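Search this site Type a word and press Enter

Does "Employee of the Month" Mean the Best Worker?

You are waiting for your fries at a burger place, and there on the wall is a name in a gold border. Employee of the Month! So is that person the best one there? Maybe. Let's ask some questions first.

Who picked? At many restaurants the manager does. A manager can be fair and still miss a lot. Say Refugio works the counter, where everyone sees him smile. Noemí washes pans in the back until 9 at night. Which one will the boss think of in December?
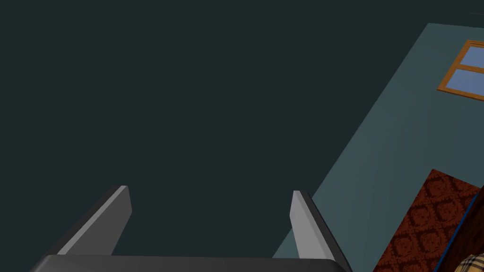
Next, what were the rules? Some places look at who came on time. Others count nice notes from customers. A few just take turns, so each worker gets a month. Taking turns is kind, but then the sign doesn't tell you who worked hardest.

And what does the winner get? It could be a gift card, a good parking spot, or only the sign. Ask a grown-up who has worked in a restaurant if they would rather have the sign or a raise.

Try it at home. Have 3 people each write down who helped most this week, and why. Did they all pick the same person?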